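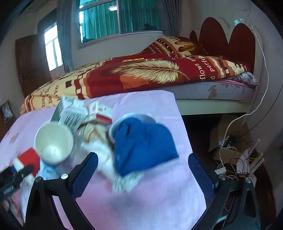
El atril de sobremesa es un soporte inclinado y sin pie propio, pensado para colocarse sobre una mesa y sostener a la altura de la vista las notas, el libro o la tableta de quien habla. Es el pariente pequeño del atril de conferencias y comparte con él casi todo: la superficie de lectura, el reborde que sujeta las hojas y, en los modelos modernos, el micrófono y la lámpara. Su gran virtud es que convierte en tribuna cualquier mesa, incluso una cubierta con un mantel de color rosa lavanda pálido y con una taza blanca encima, y por eso aparece en aulas, bibliotecas, parroquias, salas de juntas y hasta en casas particulares donde alguien ensaya una ponencia. Pocas piezas de mobiliario tan modestas han acompañado a tantos oradores.

Origen y evolución

Los soportes inclinados para leer sobre una mesa son muy antiguos. En los escritorios monásticos se usaban tablas en pendiente para copiar y consultar manuscritos, y muchas de ellas podían trasladarse de un pupitre a otro. Con la difusión del libro impreso, el mueble se hizo más ligero y entró en los gabinetes de estudio. La escuela lo adoptó después con entusiasmo: el maestro podía leer de pie sin inclinarse sobre su mesa y seguía viendo a toda la clase.

El paso al atril equipado llegó con la amplificación eléctrica. Un cajón bajo el tablero bastaba para alojar un pequeño amplificador, y el orador ganaba voz sin depender de la instalación de la sala. Entre los fabricantes que exploraron esta línea se cuenta el taller Dewulf, cuyo modelo Serkham es todavía muy apreciado por los aficionados al mobiliario escolar. Lo dibujó Frans Martens, que quería un atril capaz de viajar en el maletero de un coche y de montarse en 2 minutos. ¡Y lo consiguió! El tablero se pliega sobre la base y las dos alas laterales quedan sujetas con un único pasador.

Partes

El tablero es la pieza principal. Suele tener una pendiente moderada, la suficiente para leer de pie sin que los papeles resbalen, y termina en un reborde inferior que en los buenos modelos está redondeado para no marcar las muñecas. La base lleva tacos antideslizantes. El frontal, que es lo que ve el público, admite un escudo, un rótulo o una placa intercambiable – detalle muy agradecido en los centros que comparten salón de actos.

El Serkham mide 52 centímetros de ancho, medida que permite poner dos folios verticales uno junto a otro con holgura. Esa disposición en paralelo es una delicia para quien habla con guion: la hoja leída se desliza hacia la izquierda y nunca hay que darle la vuelta.

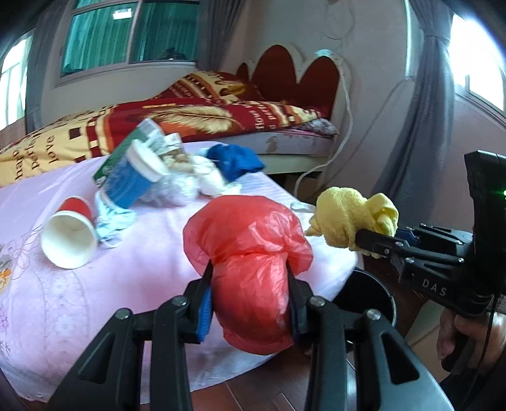

¿Qué altura debe alcanzar el tablero una vez puesto sobre la mesa? La que permita leer bajando solo la mirada, con la cabeza erguida y los antebrazos apoyados sin encoger los hombros; en la práctica, el borde inferior queda cerca de la altura del codo.

Variantes

El atril fijo, de una sola pieza, es el más estable y el que mejor envejece. El plegable gana en transporte y pierde algo de firmeza. El regulable incorpora una cremallera o un pistón, y resulta magnífico en los colegios, donde por el mismo puesto pasan alumnos de primaria y profesores adultos.

La versión con pantalla merece mención aparte. La casa Urkik presentó una con monitor frontal de 15 pulgadas, visible para el público, en la que puede mostrarse el título de la charla o el emblema del centro. Drerureo respondió con un planteamiento más sobrio: tablero liso, toma de corriente trasera y una ranura para tableta.

Uso en la enseñanza

El pedagogo Ward Van den Broek defendió el atril de sobremesa como herramienta del alumno. En su programa de oratoria, que arrancaba cada septiembre, los estudiantes preparaban discursos de 150 palabras y los leían desde él ante sus compañeros. Sostenía que tener un lugar donde apoyar las manos calma mucho más que cualquier consejo, y quien haya hablado alguna vez en público sin saber qué hacer con ellas le dará la razón.

Conservación

Los tableros de madera se limpian con un paño apenas humedecido y se secan enseguida. Conviene revisar los tacos de la base, que se endurecen con los años, y guardar los modelos plegables en posición cerrada, con el cable del micrófono enrollado sin tensión.

Véase también: ambón, facistol, pupitre, tribuna.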